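The salt shaker that wouldn't stay put: an afternoon with the simulation team at Dultora

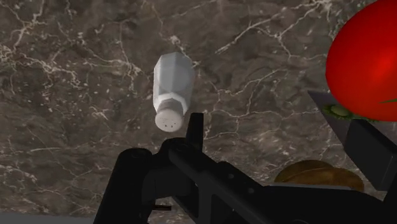 I'd gone up to Ullalden in October to hear about a fault, and I was expecting something with sparks. A snapped belt, maybe, or a dent in a wall. What I got was a woman with a very large mug of tea telling me about condiments.

She runs the simulation side at Dultora, a small outfit that trains robot arms to handle kitchen things, and for most of the summer she had what she calls "the salt problem". Her team builds a pretend worktop on the computer, puts pretend groceries on it and lets the arm practise, thousands of goes at a time, before anyone lets the software near a real one. It's cheap, it's quick and you can't break a plate. "Well, you can break other things," she said. "You can break your own confidence, for a start!"

The first sign was a good one, oddly enough. Over one weekend the success rate for picking up the shaker shot up. They'd been stuck for ages, and suddenly 262 of the 2000 overnight runs were finishing in less than half the usual time. The team was delighted. Somebody bought doughnuts.

"I should have been suspicious by the second doughnut," she told me. "The arm we use has a top speed. You can look it up in the manual. These runs were finishing faster than the arm could have got there and back."

So she sat down and watched the replays, which (she admits this freely) they hadn't been doing, as the scores had looked so nice. In the quick runs the fingers weren't gripping the shaker at all. They were pressing into it, a hair too deep, and the physics engine was panicking and shoving the two apart. The shaker popped up into the air, and the scoring script, which only checked how high the thing was above the worktop, wrote it down as a lift.

"It had learnt to flick," she said. "We'd told it that up was good, and it found a way of getting up. I was cross for a day and then I was quite impressed, and then I was cross again."

I asked why the salt and not anything else, and she got up to draw it for me on the back of an envelope. Every object in the simulator has two shapes. One is what you see, and the other is an invisible, simpler shape that the computer uses to work out what is touching what. The shaker had come in a batch of models from a supplier called Wouters, and when her team converted the file the invisible shape had come out slightly bigger than the visible one. On screen there was still a gap between finger and shaker. As far as the maths was concerned they were already fighting.

"And it was our conversion, I want to be clear about that. Their file was fine. I'd sent them a rather snippy email before I found that out, so then I had to send them a much nicer one."

It would be a funny story and nothing more, except that the software had already gone out on a real arm. This was at Inatum, a test kitchen across town, where the new version was being tried on a proper counter. The arm came down on a glass pepper mill far harder than it needed to, the mill shot out sideways and it smashed on the floor by the door. The person running the test was behind the screen and wasn't hurt. Five minutes earlier, though, she'd been standing by that door with a coffee.

"That's the bit I still think about," my host said, and put the mug down. "In the simulator nothing flies off and hits anyone. It just goes up, and we gave it a point."

They stopped all work on real arms that same afternoon. It stayed stopped for some 5 weeks, which didn't go down well with the people waiting for it. I asked if there'd been arguments. "Oh, loads. I'd have them again."

The fixes are pretty dull, by her own account, and she's proud of every one. The score now looks at whether both fingers are touching the object and whether it stays held. Any run that beats the arm's real top speed is thrown out and flagged. The force on the real arm is capped separately, on a box the learning software can't talk to. And somebody has to sit and watch 100 replays, picked at random, before any version leaves the building. They take turns. It takes a whole morning and everyone moans about it.

"You do go a bit strange," she said. "I was at my sister's for Sunday lunch and I caught myself staring at the salt, waiting for it to go."

She's now working through the rest of the object library, checking the invisible shapes one by one. When I left she'd got as far as the cheese grater, and she wasn't looking forward to it — all those holes.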